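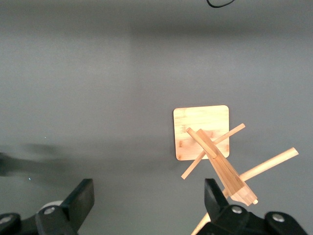

The Tello gripper's fingers near a bamboo stand on the test table, seen from the wrist camera.

Mullby has now completed its first month with the Tello gripper kit, supplied by Tasitz under its standard trial terms. The following remarks are my own and concern the kit as delivered.

The package consists of a two-finger gripper, a wrist camera, the fixings and a printed manual. Fitting took Samuele Colombo 45 minutes, including one return to page 10, where the order of the bolts is given incorrectly. Tasitz has been informed and has promised a corrected sheet.

Our trial pieces are household goods of the sort our customers send for packing. The bamboo stand was chosen for its awkward form: a square base, a leaning post and two round dowels set crosswise. The flat black finger pads are well suited to the post. The dowels are harder, and I would advise buyers to ask for the grooved pads at the time of ordering – they are listed separately.

The camera view is clear enough for daily work, although uneven light on a grey table does call for some care in setting up. The Wumia software, on which the kit depends, allows six saved positions. We should have preferred more.

Support has been courteous, if slow. Our request, number 1234, was answered on the third working day.

The trial continues through February, with the grooved pads to be fitted next.

Jonatan Eklund
2025-02-01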